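Sorting mixed citrus at home – what goes with what?

Asked by Zoila Condori, 2026-07-13

I came home from the market in Cokongate with way too much fruit and I love it! Mostly oranges, big and small, plus a few odd ones. I want to get it all out of the plastic and keep a mixed batch where everyone will grab some. My plan is a shallow tray with an old towel over it, so nothing rolls or bruises. Does the towel help, or does it just trap damp? And can different kinds of citrus sit together for a week?

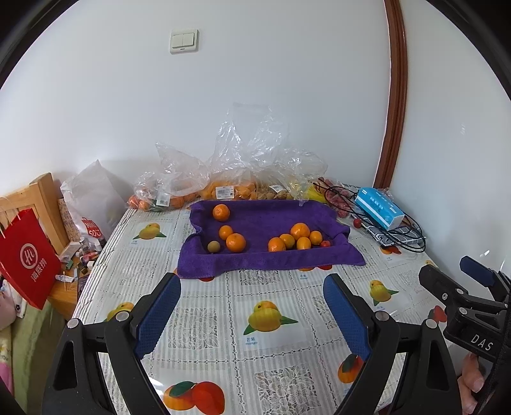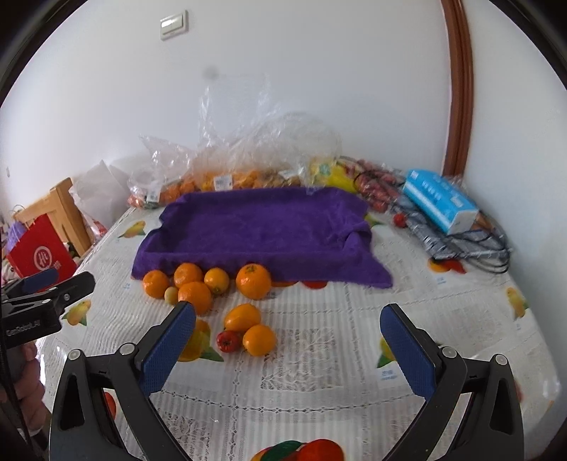 The purple towel is the one I mean.

Marit Lunde
Yes, use the towel! I've done it for years and it's great for soft-skinned little oranges. Dry each fruit first, then lay them in one layer – piling is what gets you the squashed ones at the bottom. Different citrus can share a tray just fine. Check them every couple of days, and if one goes soft or fuzzy, take it out and wash the towel right away. Tomatoes I'd keep in their own bowl, mostly so they don't get leaned on.

Brayan Apaza
fridge. done

Wilson Cuadros
The fridge does keep them longer, but I never remember to eat anything I can't see! I leave 2 days' worth on the tray and put the rest in the crisper with the bags open. Small ones get eaten first at our place because they peel so easily. In August, when the kitchen gets hot, I put out even fewer. Swap the towel for a clean one whenever you refill.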